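4.3 Setting Up Timed Exposure in Pondix Camera

Timed exposure keeps the shutter open for a fixed period and merges the readings into one file. It requires Pondix 5 or later and a phone that supports manual shutter control. Devices without that support show the Timed option in gray.

Before you start, charge the phone to at least 21 percent. Pondix blocks exposures longer than 5 seconds below that level.

1. Open Pondix and tap the menu icon at the top left.
2. Select Capture, then Timed.
3. Set Duration. The default is 10 seconds.
4. Set Sensitivity to Manual and enter a value no higher than 2000. Higher values are accepted but add visible grain.
5. Tap Lock Focus, then tap the subject on the preview. A white bracket marks the locked area.
6. Place the phone on a tripod or a flat support.
7. Tap the shutter button once. Do not touch the phone until the progress ring closes.

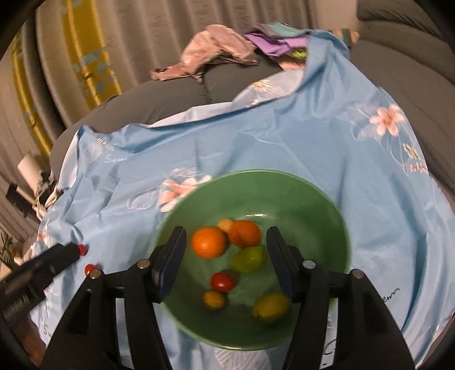
The finished file is saved to the Timed album, not to the main camera roll. To change the location, go to Settings > Storage > Default Album. Files already saved stay where they are.

Note: Lock Focus is released when you switch lenses or leave the app. Repeat step 5 before the next exposure.

Note: If you use the Kemeys remote shutter, pair it before opening the Timed screen. A remote paired later is not detected until Pondix restarts.

CAUTION: Do not point the lens at the sun during a timed exposure. The sensor can be permanently damaged.

CAUTION: Closing the app while the ring is moving discards the exposure — there is no recovery file.

If the preview stays black after step 4, set Sensitivity back to Auto, wait for the preview to return, and enter the value again. For error codes, see section 4.6.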